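Search this diary Go

Last updated Dec 3, 2018

Monday, and the Pliditz trial is into its second week. I said I'd write something down every day this time so I don't end up doing the whole review from memory like I did with the last one.

Got in at a quarter past eight. Lempi Kemppainen had already left a message asking whether the review would be with her by Friday. I wrote back that it would, if the support line at Niskanen answers before then. They sell the arm package under their own name but the software part, Jomon, is licensed from someone else, so a question about one tends to get passed along to the other. I sent them the question about the restart delay on Thursday and all I have is a ticket number, 216.

For the record, what we are looking at: the Pliditz tabletop kit, arm and gripper included, with a year of Jomon. The list price is above what we would normally pay for something on this scale. The part that matters to us is the monthly service fee after the first year, which the salesman did not bring up until I asked. The plan includes 2,000 runs a year. Past that you buy them in blocks of 100. I don't like paying per run for a machine that sits in our own building, and I told Rocío Aravena that on the phone. She said the Clostlow quote has no run limit but the gripper is extra, and by the time you add it the two come out close. I asked her to send me the Clostlow quote again because I can't find it.

Morning was spent on the kitchen set. The manual suggests starting with blocks, but blocks don't tell me much. Everything we would want this for has handles, or is soft, or is an awkward shape. Setting up took longer than it should have. Jomon wants a name typed in for every item before you can give it a task, and it will not take two items with the same name, so I had to go back and call one thing "cup blue" and the other "cup green." It also lost the first list when I closed the window without pressing Save. There is no warning. That goes in the review.

After that I ran the short tasks, one item at a time. My notes for those are on paper and I'll type them up tomorrow. My general feeling so far is that the planning is good and the waiting is bad. You press Start and then there is a long pause while it thinks, and no bar or message to tell you it is doing anything. Twice I pressed Start again, and both times it queued a second run and charged it to the count. Rocío thinks they would credit those back if we asked. I think there should be a message on the screen.

The printed manual is decent. The index is poor. I looked up "pause" and it sent me to "stop," and "stop" only covers the emergency stop. I found the pause setting in the end under "Preferences," on the second tab. Made a note of the page and stuck a tab on it.

Lunch at my desk, soup. It started raining hard around one and the lights flickered, but the kit stayed up, so I can say that for it.

Afternoon I read through the warranty. The gripper is covered for 2 years, but the finger pads count as wear parts and are not covered at all. Need to ask what a set of pads costs. Also need to ask whether the cables are ours to replace or theirs. The warranty lists "accessories" and never says what those are.

Rocío came by at three and stayed for an hour. She has used Clostlow's arm at her old job and says its software is uglier but you always know what it is doing. She also thinks I'm being too hard on the pause. Maybe. She isn't the one who has to explain the run count to Lempi. We agreed to hold the decision until the second quote is in front of us and to put the same table through both if Clostlow will lend us one before the holidays. I'm not hopeful about that, it's already December.

To do tomorrow: chase ticket, type up paper notes, price of pads, find out if unused runs carry over to the next year. Buy coffee.

Putting these in with today's entry.

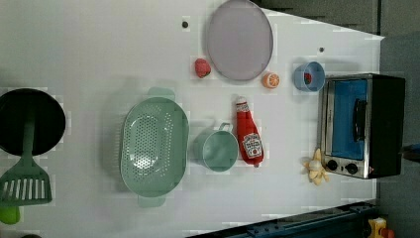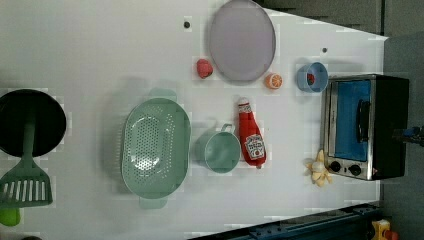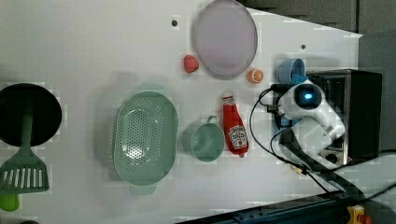
Kitchen set on the white table, Pliditz trial. Gripper by the light blue bowl in the last one.

Contact - Copyright 2018 - Back to top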